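Visit report: Ballcombe shared workshop, October 22, 2018

The Ballcombe workshop occupies the ground floor of a former print shop and is open to visitors one afternoon a month. I went to see the gripper build that Embla Moen has been posting about since February. The members call the project Dustus. It is a pair of hand-held grippers with tracked position, intended to record how a person handles household objects so that an arm can later be driven through the same motions. The arm is a separate build, named Pudum, and is further behind.

Getting in

The entrance is on the yard side. Visitors sign a sheet, leave bags on the rack and get a short talk on the saw and the laser cutter, neither of which was running. There were 10 of us. Parking is limited to the street, and the street is steep.

The grippers

Each Dustus unit is a handle, a trigger, a linkage and two fingers. The trigger pulls a short link that closes both fingers together on parallel bars. There is no motor in the hand-held version. The user supplies the force and feels the load through the trigger, and Moen considers this the main argument for the design. On the arm version the trigger is replaced by a servo driving the same link, so the finger geometry stays identical.

The first linkage used plain holes and machine screws. Play at the fingertip was enough to spoil the recorded opening width, and it got worse with use. The current version has bushings at all the pivots and a light return spring. I worked one at the bench for several minutes. The action is smooth through most of the travel and stiffens noticeably at the last part of the close, where the link passes near its dead point. Moen knows about this and intends to move the trigger pivot 8 mm back in the next revision.

Position comes from printed markers. A cube with square black-and-white patterns is fixed to each gripper, and software works out where the cube is from the patterns a camera can see. Using a cube means that at least one face is usually readable when the wrist turns. The failures are the expected ones: glare, blur during fast moves, and the user's own forearm getting in the way. Matte paper fixed most of the glare. For blur the only remedy so far is better lighting and slower hands.

Calibration

This took the longest part of the visit. Each cube has to be measured against its own fingertips, since the mounting bracket is printed and no two brackets come out quite alike. The procedure is to hold the fingertips on a fixed point on a steel plate and rotate the handle through as many angles as possible. The software then solves for the offset. One run needs 38 poses. We watched two runs on the same gripper, and the results agreed well enough that the group moved on to the other one.

The software is a fork of a small package called Quintela, written by a former member. Documentation is a text file. Moen has added a check that rejects any pose where only one face of the cube is visible, because a single flat marker can give a false tilt. I asked whether the check throws away too much data. It does on the left unit, whose bracket sits at a poor angle, and a new bracket is on the print list.

Handling trials

The trials use ordinary things: a mug, a dish towel, a box of screws, an umbrella. Soft objects are the difficult ones. The fingers have no force sensor, so the log shows only the opening width, and folded cloth gives a different width each time it is gripped. 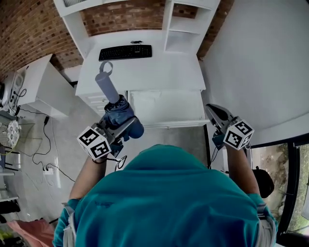
Handling trial at the white desk: folded umbrella in the left gripper, right gripper free.

The umbrella is a useful test piece. Gripped by the canopy, it can rotate in the fingers under the weight of its handle, and the marker cube does not register that, as it reports the gripper and knows nothing of the load. Moen's proposal is a softer finger pad with more contact area. A member suggested a marker on the object as well, which would work for the umbrella and be impractical for the towel.

Open points

Cable routing on the hand-held units needs work. A strain relief at the handle would be easy to add. Spare parts are also thin: there is one set of fingers in reserve and no spare triggers.

Pudum was on a side bench with its shoulder joint apart and was not demonstrated. The belt tensioner is being remade in aluminum. Moen expects to fit the servo gripper once the shoulder holds position under load.

Files for the linkage and bracket are on the workshop's shared drive and can be had by asking at the front bench. The bushings are a stock size, 8 mm outside diameter. Anyone printing the bracket should wait for the revised left-hand version.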